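Fengying Cheng keeps two columns on the whiteboard in her office at Bomthorpe, one headed Wubshet and the other headed Skatura. Both are grippers. She has spent the better part of the winter finding out which of them is worse.

"People come in and ask which one won," she says. "I tell them to sit down, and then they remember a meeting."

The Wubshet has long fingers and costs more. The Skatura has shorter ones, a softer pad and a manual that Cheng describes as a pamphlet with ambitions. Neither has touched a real vegetable for this part of the work. Every trial so far has been run in simulation, with two arms at a table and a small supply of groceries that never go off. She considers this the best feature of the whole set-up, having once left a real zucchini in a drawer over the March break.

Each gripper gets 200 attempts per item, with the same controller and the same starting positions. The controller, called Undel, was written in-house and has opinions. It likes to come in from above at a slant, and Cheng has given up trying to talk it out of that until the comparison is done.

"You change one thing at a time," she says. "It's a very dull way to live, but I can read my own results."

The eggplant was meant to be the easy one. It's large, it's dark against the board and it has a clear long side to take hold of. The simulated one is also shiny, and the first wrist camera they tried didn't care for that at all. Most of the early misses came down to the arm settling on a spot slightly off to one side, with every sign of confidence.

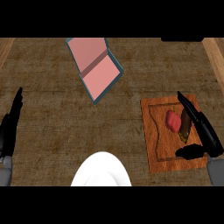

Terence Lockwood thinks the grippers are getting blamed for the camera's mistakes, and that the fair thing would be to fix the camera first and start the count again. He has put this to Cheng more than once, twice in writing.

"Terence is right, which is annoying," she says. "He's also not the one who has to rerun it."

They settled on a compromise. The camera was swapped, the old runs were kept in a separate folder, and 68 of them were repeated to see how much had moved. Quite a lot had. The Skatura, which had looked hopeless with anything long, came back to within a few grasps of its rival. The Wubshet hardly changed, and Cheng admits she had been hoping it would get worse, just to make the budget conversation shorter.

Small round things are another story. Long fingers have to fold a fair way in before they meet anything, and Undel closes them all at one speed, so whichever finger arrives first tends to give the item a shove. In a kitchen you'd chase it across the counter and swear. In simulation it rolls off at a physically correct rate and the attempt is logged as code 14, a number Cheng now uses around the house for anything dropped.

Her fix was to slow the last part of the close and let one finger come over the top while the others wait lower down. It added almost six seconds to each attempt. The people upstairs noticed the six seconds before they noticed the improvement.
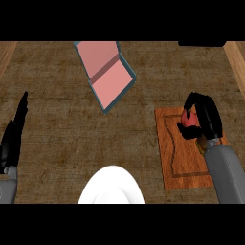
The slower close has its own troubles. It works nicely when the item has a bit of room around it and less nicely when there are neighbours, which on a cutting board there usually are. Cheng has a list of arrangements she calls the crowded ones, and she runs them last, in the late afternoon, when her expectations are already low.

I asked whether any of this would carry over to a real bench.

"Some," she says, and waits long enough that I write it down as the full answer. Then she goes on. Friction is the part she trusts least. A simulated pepper has one number for how slippery it is, and a real one has been rained on, waxed and handled by strangers. She expects the ranking to hold and the scores to drop, and she'd sooner be told she was wrong about the second.

The bench trials are next, if the purchase order for a second Skatura goes through. It has been sent back once already, for being filled out in the wrong colour of ink.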